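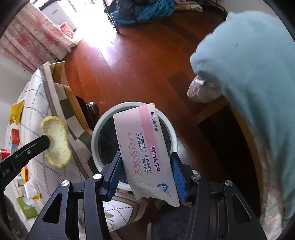 ## Can a robot clean up a bedroom yet?

Think about the last time you threw away an empty box. You picked it up, you walked to the bin, you let go. It was so easy that you have probably forgotten it.

For a machine, this small job is hard. The gripper in the picture has two fingers with blue rubber pads, and it is holding a torn toothpaste box over by a waste bin. Let us see what a machine must know to do such a job.

### First question: what is trash?

The toothpaste box is torn at the bottom, so you understand quickly that it is trash. But a new toothpaste box, with the tube still inside, is not trash! The two boxes have the same color and the same words on them. The machine must learn to look at the small differences.

Then there are things like fruit peel. A piece of peel can look very much like a sponge. You want to throw away the peel, but maybe you want to keep the sponge.

### Second question: how hard to press?

Cardboard is stiff, but it bends if you press it too much. Peel is soft and can slip. Your own fingers feel this and change their force very fast. Many robot fingers can feel only a little, or nothing. Rubber pads help, because rubber does not slide easily.

### Third question: when to let go?

This sounds silly, but try it. Close your eyes and drop a sock into a bin. Did you miss? A machine must know where the edge of the bin is, and it must open its fingers at the right place.

### So, yes or no?

Upendo Mwakalinga teaches an after-school robot club in Raltport. In February her students gave their small robot, Emon, the job of putting paper balls in a bin. They made 190 tries. Emon succeeded in 36 of them.

"The children were a little sad," she told us. "Then I asked them to move the bin one step to the left, and we saw that Emon did not notice. After this they had many new ideas."

Some machines today can do one chore well, if the room stays the same. A bedroom does not stay the same. There are blankets, bags, clothes on chairs, and every day they are in another place. For now, you are still better at this job than most robots, and your parents know it.

### Try it at home

1. Ask an adult for two wooden spoons. These are your robot fingers.
2. Put 4 pieces of clean trash on the floor, for example a paper ball and an empty box.
3. Carry each one to the bin with the spoons only.
4. Now do it again with one eye closed.

Which piece was the most difficult? Write it down and compare with a friend.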